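Home Tickets Packing Returns Contact

Ticket 521 - Ninda tiles arriving chipped at the corners
Status: open
Last updated: Jun 4, 2026

Reported by the Podero shop. Of the 145 tiles in their November order, 11 had chips, nearly all on the rounded corners. The cartons themselves had no dents.

First check was the carton size. We use the Jotar single-wall carton for this range, and it is wider than the stack by a finger or so on each side. Tiles laid flat can slide when the carton is tipped. Paper in the gaps helped a little, but it packs down in transit.

Second check was the way tiles go in. If they are dropped the last inch, the corner hits the cardboard first.

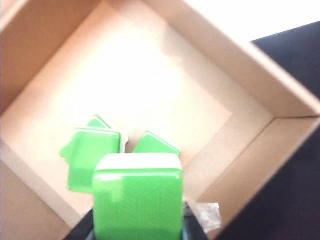
For now, lower each tile until it touches the floor of the carton before letting go. Start against one wall and work across. Put a sheet of foam between faces - the glossy side marks easily - and fill the last gap with folded card, tight enough that nothing moves when the carton is tilted.

Test shipment of green tiles went to Hofstetter packed this way. Two chipped, both in the bottom row. Asked for a foam pad under the first layer and a second test. Waiting on pads.

Do not close until the second test is back.

Related tickets
Jotar cartons - bottom flap opening
Ninda tiles - wrong shade in mixed order
Foam sheets out of stock
Podero - credit for broken pieces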